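Kunari table

A Kunari table is a tabletop laid with a plain dark cloth, closed in by low or upright white panels, on which small household articles and play foods are set out and put away. The name covers both the furnished table and the activity carried out on it. It is used mainly for sorting, tidying and placing exercises.

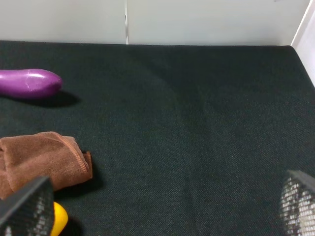

Dark cloth meeting the white panels, with a toy eggplant at left 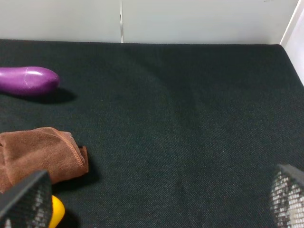
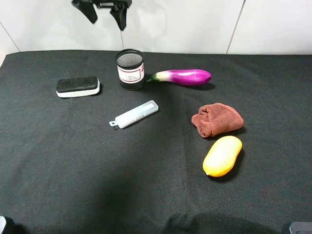

Cloth with a whiteboard eraser and other objects
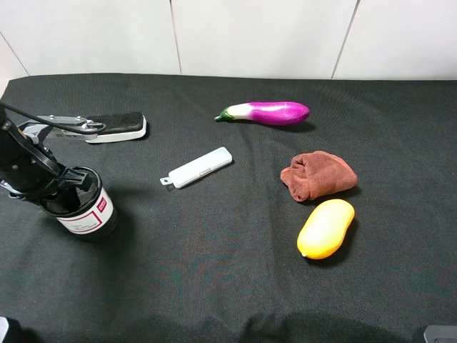 Eraser, white plastic case, toy eggplant, brown cloth and yellow toy fruit

The arrangement was first set down in writing by Grigore Matei, a furniture teacher in Grarkalau, in a leaflet on small workrooms. Matei gave measurements for the table and the panels but left the choice of objects to the user. The leaflet was later expanded by Vilmos Hajdu, whose handbook contains the object lists still followed in most settings.

Name

The word Kunari was the trade name of a folding table made by the Mihăilă workshop in Grarkalau. The workshop stopped making the table after a few years, but the name had by then passed to any table fitted out in the same way. Hajdu's handbook spells it with a capital letter. Later writers vary.

Surface

The cloth is the defining part of the table. It is normally black, charcoal or a very dark green, with a fine weave and no pattern. Felt, canvas and twill are all in use. A matte cloth keeps reflections low, and most small objects stand out clearly against it. Rounded articles also roll less readily on cloth than on a bare board.

The cloth may be fixed along the back edge or simply laid over the top and allowed to drape at the corners. A loose cloth wrinkles as objects are moved across it. Matei considered this a fault and recommended tacking strips on all sides. Hajdu disagreed, holding that slight folds were harmless and that a loose cloth was easier to shake out and wash. Both methods are found today.

Dark cloth shows lint and pale dust. Brushing in one direction with a dry clothes brush is the usual treatment. Washing is done in cold water, and the cloth is dried flat to prevent a hard crease down the middle.

Panels

The panels stand along the back of the table and often along one or both sides. They are white, smooth and without decoration. Where a single sheet would be too wide, several are set edge to edge, leaving narrow vertical seams. The side panels meet the back panel at a corner and may be set at a slight outward angle to admit more light.

Their practical purpose is to stop objects from falling behind the table and to give the user a plain background. In shared rooms they also separate one table from the next. Matei's original drawing shows a back panel alone. The side panels first appear in the second printing of Hajdu's handbook.

Objects

Hajdu divided the articles suited to the table into 2 groups, which he called house things and market things.

House things are ordinary articles of the home, office or classroom. Typical choices are whiteboard erasers, small plastic cases, cylindrical containers, hand towels and cleaning rags. Hajdu advised including at least one soft article in every set. A bunched towel has no fixed outline, and folding it or laying it flat calls for different handling from that needed for a rigid case or an eraser.

Market things are play foods, chiefly fruits and vegetables. The toy eggplant is among the most common. Its long, bulging body and contrasting stem make it easy to tell which way it is facing. Lemons, mangoes and other oval fruits are also widely used. Plastic is the most frequent material, although painted wood is preferred in some schools.

The handbook lists 100 suitable articles and recommends that no more than 14 be placed on a table of ordinary size. Smaller sets are usual. Articles that are sharp, brittle or likely to leave a stain on the cloth are excluded.

Use

At the start of a session the articles are spread over the cloth with space left between them. They may be placed at any angle. The user then brings them into a stated order, such as all soft things to one side, all market things together, or every long article parallel to the back panel. In the exercise known as clearing, the articles are moved one at a time into a box or tray until the cloth is bare.

A further exercise, called returning, begins with a laid table. The arrangement is studied, cleared, and laid again from memory. Hajdu regarded it as the most demanding of the set and suggested that beginners attempt it with only a few articles.

No scoring system is given in either source. Some settings keep a written record of each arrangement, using the same grid that Matei drew for positioning the panels.

Variants

The Trodorus pattern uses a deeper table with a raised front edge, so that the cloth lies within a shallow box. It takes up more floor space but holds round articles securely. A portable form replaces the table with a rigid board and hinged panels that fold inward over the cloth for carrying.

Light-colored cloths have been tried for sets made up mostly of black articles. They have not been widely adopted, partly on account of visible soiling.

Collections

The Grarkalau Museum of Domestic Crafts holds an early Mihăilă table under inventory number 3869. Its cloth is a replacement. The catalog entry was last revised on December 16, 2020.

See also

Play food
Sorting tray
Table linen
Whiteboard eraser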